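Typing on a tablet for a whole winter: my keyboard case notes

Posted in March, filed under Gadgets, Writing
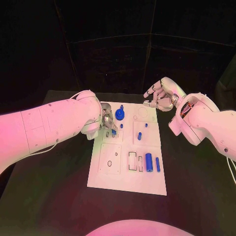 Can you use a tablet with a keyboard case as your only computer for writing?

For plain writing, emails and light editing you can, provided the keys are a decent size and the case holds the screen steady on whatever you're sitting at. Big spreadsheets and anything with lots of windows open are still far nicer on a laptop.

Right, so that's the short version for those of you who emailed after my last post. The long version is going to take a cup of tea.

My old laptop gave up in the autumn (hinge first, then the battery, then it started making a noise like a hairdryer) and I didn't fancy spending laptop money before Christmas. I already had a tablet that I mostly used for watching baking programmes in the bath. So I thought, fine, I'll buy a keyboard for it and see how long I last. I lasted all winter and I'm still going, and I've written every post on here with it, plus most of a very long short story that I'm not going to talk about.

I've had two keyboard cases in that time. The first was an Urnus, which I bought in a hurry, and the second is a Trasemum, which I bought after a good deal of moaning.

The Urnus

It was cheap and it came the next morning, and for the first week I was thrilled with it. It's the sort where the keyboard is a thin flap and the back folds into a triangle to prop the tablet up. Very light! It slipped into my tote bag and I forgot I was carrying it.

The trouble started when I tried to use it anywhere other than a table. Folded triangles are great on a table. On your knees they collapse, and they always collapse backwards, so you spend the train journey with one hand round the back of the tablet and the other one trying to type. I did a whole trip to my sister's like that and got one paragraph out of it, which I then deleted.

The keys were also a bit squashed. I have normal hands, I think, but the apostrophe had been shoved down next to the space bar and the Enter key was a little sliver of a thing, so I kept putting hash signs at the end of my sentences. If you've had an email from me with a # where a new line should be, sorry, that was November.

And then the magnets. The flap is meant to send the tablet to sleep when you close it, and mine did, but only if it was lined up perfectly. If it shifted in my bag the screen woke up, the keyboard woke up with it, and something would press against something else. I once took it out to find I'd written four pages of the letter m. Battery flat as well, obviously.

I don't want to be too mean about it. Ilham El Khatib, who I used to share a desk with, has the same one and loves it, but hers lives on the kitchen worktop and never goes out. For that I'd say buy it and don't look back. It wipes clean nicely too.

The Trasemum

I went to look at this one in person, having learned my lesson. There's a branch of Nituseck by the bus station and they have a long counter at the back with the keyboards out, not tied down or anything, and they don't mind you plonking your own tablet in. I was there for ages. I typed out the opening of my own blog post on three different ones and felt a bit of a prat, but I'd recommend it, because five minutes of typing tells you much more than all those reviews that say "great quality, fast delivery".

What I liked straight away was the hinge. It's a proper stiff one, like on a laptop, and the tablet goes into a tray at the top and clicks in at the corners. You can push it to any angle and it stays there. I've used it on trains, on the sofa, in bed, and on a wobbly garden chair with a blanket over me, and it hasn't flopped once.

The keys are full size apart from the top row, which is shorter, and I got used to that within a couple of days. The apostrophe is where an apostrophe should be. There's a pound sign above the 3, and I mention it only because loads of these are sold with the American layout and the listing doesn't always say so. Do check the photo of the keys before you order! If you see a dollar sign on the 4 and the @ on the 2, that's the American one. It isn't the end of the world, you can set the tablet to British in the settings and ignore what's printed, but it drives me up the wall.

Now the bad part, and it's the weight. With the tablet in, it's heavier than I expected, heavy enough that I noticed it on my shoulder by the end of the first day out. If you wanted a tablet so you'd have something light to carry, you'll feel a bit cheated. I weighed it against my dead laptop on the bathroom scales and there wasn't much in it.

It's also a faff to get the tablet out of the tray. You have to start at the top left corner and sort of peel, and the first few times I was convinced I was going to snap something. I still want it out for reading in bed, so I do this most nights. My thumbnail has suffered.

Charging

I get asked this one a lot. The Trasemum has its own battery and its own charging socket, separate from the tablet, so that's two things to plug in. I charge mine every 13 days or so I'd have said at first, but then I wrote it on the calendar for a while and it was 13 on the nose, twice running, with the backlight switched off. With the backlight on it's a different story and I was down to 8 days. I only need the light in the evenings, so I've got into the habit of turning it off when I make my lunch.

(Yes, I wrote it on the calendar. It was January. There wasn't a lot on.)

The Urnus took its power straight from the tablet, so there was nothing extra to remember, and I do miss that. Some tablets have little metal contacts on the edge for it and some don't, so look at yours before you get your heart set on one sort or the other. If you haven't got the contacts you'll need a Bluetooth one and that's that.

Bluetooth, while I'm on it: mine drops out now and again when it's been asleep, and the first letter or two I type goes missing. I tap the shift key and wait a second before I start. It's annoying for a day and then your hands just do it.

Shortcuts I wish I'd known sooner

Hold down the command key (or the one with the magnifying glass, depending on your tablet) and most apps will pop up a list of everything the keyboard can do in there. I went weeks poking at the screen to make things bold. Weeks!

Switching between apps is the same as on a computer, hold and tab. And if the on-screen keyboard keeps popping up over your work even though you've got a real one attached, look for a little down arrow in the corner of it. On mine it stayed away after that.

I turned off the automatic full stop you get from pressing space twice. I press space twice all the time, I was taught on a typewriter by a very strict woman, and my drafts were full of dots.

Where I've been using it

Mostly Ông, the café on the corner past the chemist, where the tables by the window are tiny round things that hold a coffee and not a lot more. A keyboard case with a fold-out prop needs a good bit of depth behind it, and the Urnus used to hang over the far side. With the hinge sort the whole thing takes up the size of the keyboard and I can get a plate of toast on there too. I go in after the school run and stay until the lunch people start giving me looks.

Hường Mạch came with me last month with her laptop and we had a bit of a typing race, which she won easily. She's been a medical secretary for most of her life, so I'm not blaming the keyboard. She had a go on mine afterwards and thought the keys were a touch shallow but that she'd manage. She did not like the shorter top row. She types a lot of numbers.

What I still can't do on it

Our club accounts, for a start. I tried and it took me a whole evening to do what used to take half an hour, with a lot of zooming in and jabbing at the wrong cell. I've gone back to doing them on my son's computer when he's out. Printing is hit and miss too, though I think that's our printer, which has always hated me.

Photos are fine if I only want to crop them. For the blog itself, the editing page loads properly in the browser now, and it didn't in the autumn, when half the buttons were off the side of the screen.

A couple of people asked about cases for the smaller tablets. I haven't tried any, so I can't be much use, but I did see them at Nituseck and the keys looked very cramped to me. If yours is one of the little ones you might be better off with a separate folding keyboard and propping the tablet up on whatever you've got. Leave a comment if you've found a good one and I'll add it here, I know at least one reader has been hunting for her mum.

Next time it'll be the stylus, once I've found where I put it.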